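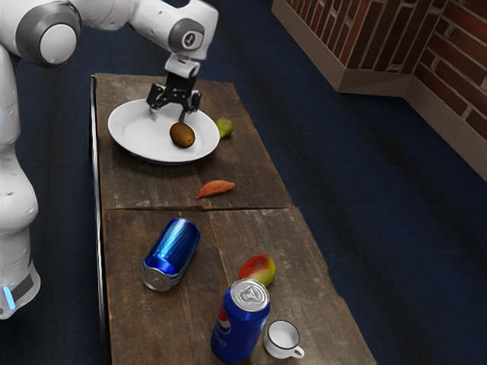 Gorndale Hard Wax Oil for Wooden Tables

Tin, clear satin. Stock code 463.

Furniture oil attracts more nonsense than almost anything else we sell. Every tin on the market "feeds" the wood, "nourishes" it and lets it "breathe". Wood is dead. It stopped eating when the tree was felled, and it has no lungs. What an oil finish does is soak a little way into the surface and harden there, so that spilt tea sits on top for a while before it sinks in. That is the whole job, and some products do it better than others.

We stock the Gorndale because it is the one we had the fewest complaints about, including our own.

What it claims, and what we think

"One coat coverage." No. On a new, tightly grained top you might get away with it. On an old table that has been scrubbed and left by a window, the first coat will vanish in patches and you will wonder whether you bought water. Plan for two coats and keep enough back for a third on the end grain.

"Resists heat." Up to a point. A warm plate is fine once the finish has cured. A casserole straight from the oven will leave a white ring, as it will on every oil and wax finish we have tried. Buy a trivet. We sell those as well, and they cost less than the oil.

"Brings back the natural colour." It brings out a colour. Bare grey wood goes darker and warmer when it is oiled, and if you liked the grey you will be cross. Try a patch on the underside first and look at it in daylight the next morning. There is no finish in this shop, clear or otherwise, that leaves weathered wood looking exactly as it did when dry, whatever the label says. Wipe the top with a damp cloth and you will see more or less the shade you are going to end up with.

"Dry in hours." Touch dry overnight in a heated room. Properly hard takes 7 days, and during that time we would keep wet glasses, tablecloths and small children's paint pots off it. The label puts this in very small type on the back.

How to put it on

Strip any old varnish. Oil can't get through varnish, and it will sit there going tacky. Sand with 90 grit if the surface is rough or the grain has lifted, then work up to something finer. Don't go silly with the fine paper. A top polished like glass takes up less oil and wears through sooner.

Vacuum the dust out of the grain and any cracks. Stir the tin, don't shake it. Put on a thin layer with a lint-free cloth, leave it for 50 minutes at most, and wipe off everything that hasn't gone in. People skip the wiping because it feels like throwing money away, and those are the people who ring us about sticky tables. Leave overnight before the second coat.

Lay used cloths out flat outdoors to dry, or soak them in water, before they go in the bin. Oily rags screwed up in a heap can heat up and catch fire by themselves. We are suspicious of most warnings on tins but this one is real.

Gorndale or Zivness?

We are often asked about Zivness Table Balm, which we also keep. It smells nicer. It is a soft wax, it goes on in minutes, and it gives you a pleasant sheen that lasts until somebody puts down a cold drink. For a hall table that holds post and keys, buy the Zivness and save yourself the sanding. For a table you eat at, we can't see the point of it.

The Cildale range is a coloured oil and we stopped ordering it in September. The "driftwood" shade came out a different grey from one batch to the next, and the maker's answer was that this was part of its character.

Will it fill cracks?

No, and neither will any other oil. A long crack in an old top opens and closes with the heating, and a hard filler usually works loose by the following winter. We would leave it alone unless crumbs bother you.

Is it safe for food?

The maker says so once it has cured, and we have no reason to doubt it. We still wouldn't use it on a chopping board, where you will be cutting through it every day.

Customer review

"I was ready to be annoyed and was only slightly annoyed. The first coat was blotchy, the second evened it out. It did turn my table darker than I wanted, which your page warned me about and I ignored. Red wine wiped off clean at the weekend. Gravy did not, though I had left it there all night. The lid is a menace once there is dried oil in the rim."
Beatrice Bakilana, October 28, 2019

She is right about the lid. Wipe the rim before you close it, and store the tin upright somewhere frost-free.

Returns: unopened tins only. We can't take back a tin because the table went darker.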